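Akwood Neighbors Association
Minutes of the January meeting, January 9, 2023
Held at the Ezzat Street library, upstairs room
Taken by Dalia Hajji (me again, Niall had the pen last time and I still can't read it)

Here: Aiguo Yan (chair), Niall Yule, Cyprian Tokarz, myself, plus 11 neighbors who signed the sheet and a couple who didn't. Sherif Mahrous sent his regrets and also a long email, which Aiguo read out most of.

We got going a bit after seven. The November minutes were approved with one fix: the leaf pickup complaint came from Fletwood Lane, and I had put Fletwood Court. Sorry, Fletwood Court!

Snow clearing. This took up the first half hour, as it does every January. Niall called the city twice about the plow skipping the hill end of Fletwood Lane and got two different answers, one of them being that the hill end doesn't belong to the city at all. He's going to ask for that in writing. Cyprian offered his snowblower for the sidewalk by the bus stop if somebody else pays for the gas, and I said I'd chip in, so that's settled until the thaw. Aiguo reminded everyone that shoveling into the street gets you a ticket (and gets me phone calls).

Old feed store. The owner's plans for turning it into small apartments are up on the Nandumgate website, and most of us had at least flipped through them.

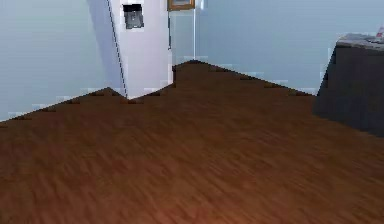

Main room, wood-look floor and pale walls.

I like the idea of people living in there again, and I said so. The trouble is parking. There are 34 apartments in the plans and the lot behind the store barely handles the farm stand on a Saturday. Mrs. next-to-the-store (she asked not to be named) wants to know where the delivery trucks will turn. Cyprian thinks we should push for permit parking on both sides of Ezzat Street before anything gets approved, and Aiguo thinks we'll annoy everybody with a driveway if we do. We went back and forth on this for a good while. Motion by Cyprian to send a letter asking for a parking study, seconded by me, passed with one no vote. I'm writing the letter. Send me your gripes by Friday, please, and keep them short.

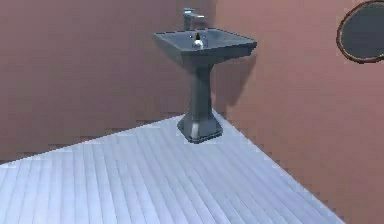
Water pressure was the other big worry with the feed store, and it's an old one on our block. Anyone at the top of the hill can tell you what happens to the shower when the school fills its tanks. Sherif's email went into the pipe sizes at some length, and his point was that the main under Ezzat Street is too small for what it serves already. Niall asked if the owner had said anything at all about plumbing and we looked, but what the plans have is looks: a dark gray pedestal sink against dusty-rose walls, with a single-lever faucet, and no word on supply lines. Two people liked the pink. Sherif will be asked to boil his email down to one page so I can staple it to the parking letter.

Block party money. We have some 4,000 dollars in the account, which is better than I feared after the tent business. Aiguo would like to spend part of it on new folding tables. Niall would like to fix the old ones, and says he can do it in his garage with a box of hinges. We told him to try one and bring it in next time. No vote needed.

Lost dog signs. Please take them down once the dog is home! There are still three up on Fletwood Lane for the beagle, and he's been back since Thanksgiving.

Anything else. Somebody asked about the streetlight by the library, which is out again. Aiguo will report it. Cyprian's daughter is selling seed packets for her school, see him on the way out.

We wrapped up a little before nine. Next meeting is in the same room, and I'll email everyone when the library gives me a date. Bring a mug if you want coffee, we're out of cups.

D.H.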